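Well, that was a morning. I sat down with my tea meaning to look at the account for five minutes and surfaced at lunchtime with cold toast and a pad full of sums. The fund is down again. I know, I know, you're not meant to look! I looked anyway, and then I looked at the bond one that was supposed to hold steady while the shares wobbled, and that's down as well, so there goes that theory.

Sterkeck is the one I keep grumbling about. I bought at 81, watched it climb, felt terribly clever, told myself I'd sell a bit when it got silly, and of course did nothing of the sort. It's back at 80 now. All that fretting for a loss of one.
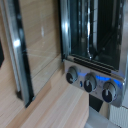 Toaster oven, glass door and all.

The Semier shares are a different story (small holding, bought on a whim after reading half an article on the train). They paid a dividend in May and I put it straight back in, then forgot I had them, and they've done better than anything I chose with care. I'm trying not to draw a lesson from it. Everyone on the forum is going on about interest rates, and whether the Bank will go again, and half of them are shouting at the other half about inflation. I read 2 pages and shut the laptop.
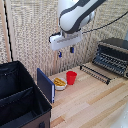

Thea Panagiotou
Diary keeper and small investor

Anyway, the real question is the cash. I've got roughly 2000 sitting in the Edport savings account earning next to nothing, and I can't decide whether to drip it in month by month or chuck the lot in now while prices are lower. Lower than what, though? Lower than December, yes, but still a good bit dearer than when I started, and I thought it was all too dear then.
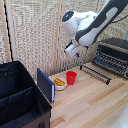 Edport, January 2022

Back at it after supper. I've settled on dripping it in, a little each month, and I've set up the payment before I could talk myself out of it. I also wrote "do not log in" on a sticky note and put it on the laptop lid, where I had to peel it off to log in. Must ring about the ISA form tomorrow, and find out what they charge for moving the old pension across.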